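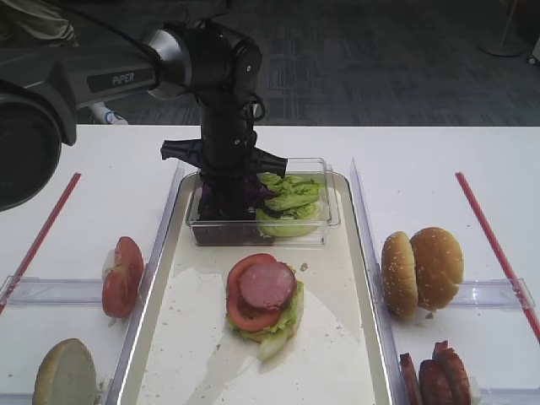 Murnska Burger Assembly Set

Data Card and README, Version 2

Summary

The Murnska Burger Assembly Set documents the layering of cold burgers on a metal tray. It was prepared for the study of food layout, portion order and station cleanliness. Each record covers one burger, from the first layer placed on the tray to the last, together with the state of the supplies kept beside it. The set contains 23 sessions.

Contents

Every session folder holds the following:

layers.csv - the order in which ingredients were placed
supplies.csv - the ingredients set out at the start of the session
surface.csv - remarks on crumbs, liquid and paper on the tray
notes.txt - free text entered by the person on duty

Ingredient Names

The set uses nine ingredient names: bun top, bun bottom, lettuce, cabbage, tomato, ham, sliced meat, cheese and cucumber. Not every name occurs in every session. "Sliced meat" is used for any reddish-brown meat whose type could not be settled by the reviewers. "Lettuce" covers both whole leaves and stem pieces. Shredded cabbage is recorded as a single layer regardless of the quantity placed.

Layer Order

Layers are numbered from the tray upward. Lettuce is often the lowest layer. A tomato slice may follow it directly, with ham or shredded cabbage as the third layer. Users should not assume that a bun bottom is present under the lettuce, and stacks without one are not errors. Cabbage that has fallen beside the stack is entered in surface.csv and does not receive a layer number.

Liquid on the tray is entered as "none," "spot" or "patch." Crumbs are entered as present or absent. Where white paper was laid under the stack, the paper field reads "yes"; in the remaining sessions the food rests on the metal.

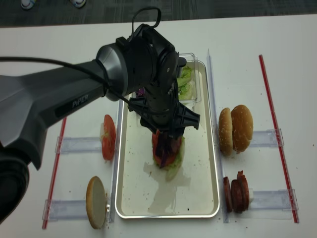
Supply Bins and Dividers

Supplies are kept in clear containers and in side bins separated by clear dividers. Bun tops and tomato slices are commonly stored on edge. The field "stored_as" takes the values "upright," "flat" or "heaped." Tomato slices resting against a clear divider or rail are recorded as "upright" even when they lean, and slices that touch one another are entered on one line.

Known Limitations

The tray position was not held constant between sessions. In four sessions the supplies file was completed after assembly had begun, and the starting entries for lettuce in those files should be treated with caution. Version 1 used the name "salad" for both lettuce and cabbage - those entries have been corrected, but older copies remain in circulation at Junisix and Chan.

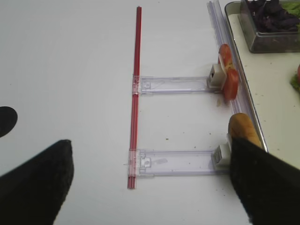 Vidar Hovland
Documentation Editor, Murnska

Maintenance and Contact

Corrections are accepted in writing and should state the session number, the file name and the line concerned. Changes to ingredient names are reviewed jointly with Adex and take effect only with a new version number. The next review is planned for May. Questions on the layer order fields may be sent to the documentation desk at Murnska.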